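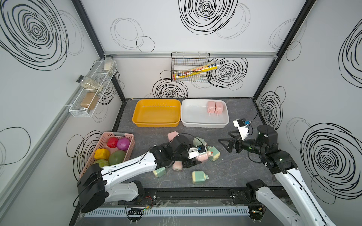 Sorting by Color on a Shared Counter
Project report by Poppy Garside and Howard Kershaw
Advisor: Marjorie Greenwood

We started this project in November with a question that sounded almost too small to write up: if you have a jumble of little bottles in two colors and two trays to put them in, what is the best way to lay everything out so that the sorting goes smoothly? Our bottles are pink and mint green, and our trays are yellow and white. We gave pink the white tray and mint green the yellow one, mostly since Howard liked how it looked, and we kept to that all the way through.

The counter is meant to feel like a kitchen in real use, so we left the everyday things in place. There is a box of cling wrap in the black wire basket on the back wall, and the jars with black lids live in the white rack on the left. Marjorie was very patient with us while we argued over where it should all go!

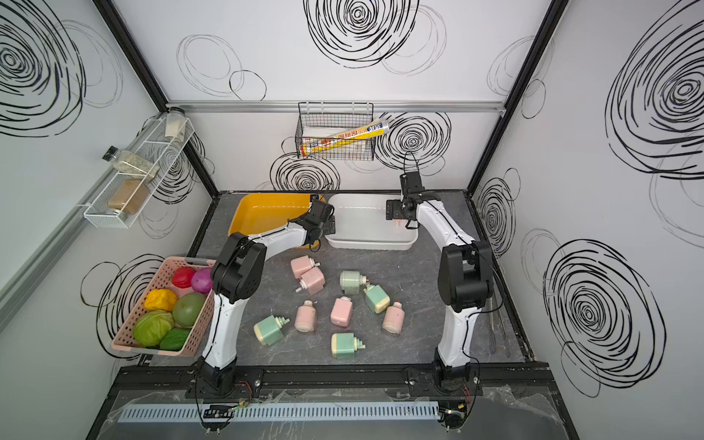 We settled on keeping both trays at the back, side by side, with the bottles in the open space in front of them. Our first plan had one tray at each end of the counter, and we were quite fond of it, but it made for a lot of reaching -- and it left no good spot for the basket of toy vegetables, which we wanted to keep on the left.

Over the whole project we logged 148 bottles sorted. Only 2 ended up in the wrong tray, and both times it was a pink one that had gone in with the green. We were pleased with that, though we would have liked more time with a messier starting pile.

If we carry on next term, we want to try a third color and see whether the back of the counter still has room. Elsie Lockwood has already offered us a spare tray.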